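Tags: Datasets > Manipulation > Simulated > Small

# Goh: pick-up demonstrations in simulation

Goh is a set of 3105 short episodes in which a two-finger gripper in a simulator goes down to something small, closes on it, and lifts it. That is the entire plot. If you came for kitchens, drawers, or folding shirts, other people have made those and we wish them well.

It was put together at Ostness by Meinir Foulkes and Mali Sayce to train grasping policies that run on one wrist-view picture and very little else.

## Status

Version 3. Version 1 had the gripper state recorded upside down (open was closed, closed was open) and trained a policy of great conviction that approached every object with its fingers shut. Version 2 fixed this in half the files. Please don't use version 2.

## What is in an episode

Each episode is one folder with a numbered name. Inside you get:

- `wrist/` holds the rendered pictures from the gripper's own view
- `state.csv` has gripper pose, finger opening, and a time stamp for each step
- `action.csv` has the command that was sent at that step
- `meta.json` has the object type, the random seed, the operator, and the outcome

Steps are recorded 11 times a second. The number has no deep meaning. It was the fastest rate at which Mali's old desktop could render and save without falling behind, and by the time we had a better machine we had too many episodes to change our minds.

Actions are stored as changes in position relative to the gripper, in millimeters. Rotation is around the vertical axis only. If your code expects full six-degree poses, `expand_pose.py` will fill the rest with zeros and you can pretend.

## Objects

There are 22 object types, all plain shapes in plain colors: balls, cubes, short cylinders, a few wedges, and one torus that we regret. Sizes are set so that everything fits between the open fingers in at least one direction. Every episode has exactly one object to pick up.

Balls make up the largest share. They are the friendliest thing to approach, having no wrong side, and the least friendly to hold. A cube grabbed a little off center will usually turn itself to face the fingers. A ball grabbed a little off center leaves.

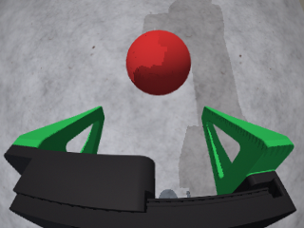 With the ball still out past the tips like this, the correct action is a modest move forward with the fingers left open. Early operators (the two of us) tended to start closing at this distance out of nerves. Those episodes are still included and marked `early_close` in the metadata, because a learner should see a few, and because there were a lot of them.

## How the examples were gathered

Both operators drove the simulated gripper by hand with a game controller, through a small tool called Kasus. Kasus places the object, picks the light direction and the surface texture, and waits. The operator presses start, makes the grasp, lifts, and presses stop. It then asks whether that went well, and the operator tells it the truth.

We worked in blocks of 80 episodes with a break after each one. Longer blocks were tried. Quality drops in a way you can see in the data: the approach gets faster, the final correction disappears, and the lift begins before the fingers have finished closing. If you sort by operator and time stamp you can find the afternoon in May when we tested this. We have left it in as the `long_block` subset, mostly as a warning.

The object's starting position is drawn at random from a region in front of the gripper. Position, light, and surface all come from the seed in `meta.json`, so any starting setup can be rebuilt without asking us. The operator's mood cannot.

## Outcomes

`outcome` takes one of four values:

1. `lifted`: the object left the surface and stayed held until stop was pressed.
2. `dropped`: it left the surface and then went back to it.
3. `missed`: the fingers closed on nothing.
4. `escaped`: the object was touched and rolled or slid out of reach.

The fourth label was added when it became clear that `missed` was hiding two very different problems. Nearly all of the `escaped` episodes are balls. The remainder are cylinders lying on their side, which are balls with ambitions.

Failures are part of the set and you should decide on purpose what to do with them. The default loader keeps them. Pass `--only lifted` if you are doing plain imitation and don't want to teach your model how to chase things.

## Known problems

- Shadows are rendered at low resolution and have stepped edges, including the ones that fall on the objects. A model can learn to lean on this. Ours did, and was lost the moment we turned on soft shadows.
- Contact friction is the same for every object and a bit generous. Grasps that hold here may not hold on hardware.
- The fingers are rigid in the physics. They don't flex around the object.
- Green objects are left out, since the fingers are green and we had enough trouble.
- Meinir is left-handed and approaches from slightly to one side. Mali does not. With the `operator` field removed, the model averages the two and goes for a spot neither of them would pick.
- The torus.

## Splits

Train, validation, and test lists are in `splits/`. They are divided by seed, so no starting setup appears in two lists. The test list also has object sizes that the training list does not. Please report results for balls separately from everything else; a single combined number flatters everyone.

## Loading

 python load_goh.py --root ./goh --split train

Add `--preview` to step through one episode with the actions printed beside it. Do this before training anything. We skipped it twice, and the results of that are described under Status.

## Use

Free for research and teaching. If you convert the set to another format, keep the outcome labels and the operator field with it. For fixes, send a patch along with the episode number. "Some of them look off" has been received and agreed with.

Contact: the Goh maintainers, Ostness | © Ostness | Back to top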